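Last updated: August

4.3 Failure during dispensing

Most faults in the Drisdale runs came at the tap, not at the grasp. Out of 200 trials we logged 20 stops, and 5 of those were force-limit trips while the strainer was held under the spigot. Cause: handle stiffer than the model assumed. The arm pushed, the controller read a colision, everything froze with the tap part open. Operator (Ledesma) had to close it by hand — a safety matter, as the arm was still powered. Figure 2 shows the strainer hold at the dark dispenser. 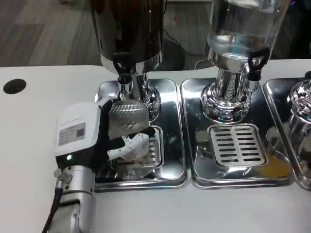 Figure 2. Strainer held under the spigot, liquid on the middle tray.

After 2 such stops Ragab lowered the approach speed and added a rule: no reach into the cell untill the brakes are confirmed. Trips still occured, fewer of them. Wrist force readings drifted over long sessions and we did not correct for it, see 5.1.

Contact: Adel Bennani, Shehata Lab | © Shehata Lab | Back to top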